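We use cookies to remember your reading preferences. Accept all | Manage settings

The Second Arm

The left arm had worked since April. The right one came from Stikach in a box with 197 screws and no drawings, and Thiện Hồ spent his evenings at the Brimden workshop fitting them one at a time.

Cunha had the bench opposite. She was rebuilding a clock and didn't talk much before nine.

"What will it do when it's finished?" she asked.

"Pack things."

"What things?"

He told her his mother ran a stall and wrapped every glass and lamp herself, and that her thumbs hurt. Cunha nodded and went back to her clock.

The first time he switched on both arms they met in the middle and knocked wrists. He turned them off, moved the right mounting two inches back and wrote the new figure on the wall in pencil. The second time they missed each other. He ate a sandwich and tried a sponge, then a tin mug. The mug got a dent. He lowered the limit on the fingers and tried the mug again, and it got no worse.

"You want something that complains," Cunha said. She went through her coat and found a packet of balloons left over from her nephew's party.

The first 4 burst. She stopped jumping after the second. Thiện changed the limit again, hung the black cloth back up where it had slipped, and blew up another.

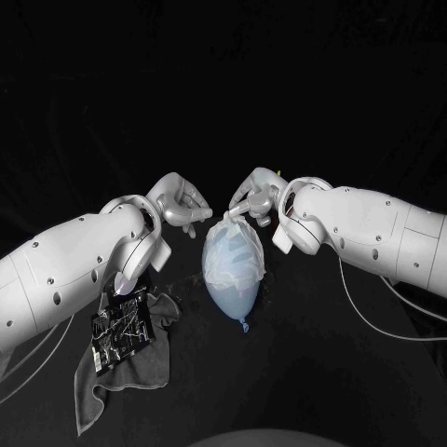 Thiện had stopped breathing properly some time ago. He kept one hand on the switch and watched the readings on the laptop, where the grip number went up, stayed, and went up by one. Cunha came round to look. The right hand had the plastic bag by its twisted neck, and the pale blue balloon stood on its knot underneath, half covered. The left hand hung open beside it.

"What's that one waiting for?" she said.

"Me. I haven't written its part."

"Well, write it."

He sat down and began. The motors hummed. Outside, the last bus to Grarnitz went past, and he heard it and carried on typing. Cunha put the kettle on and got out 2 cups.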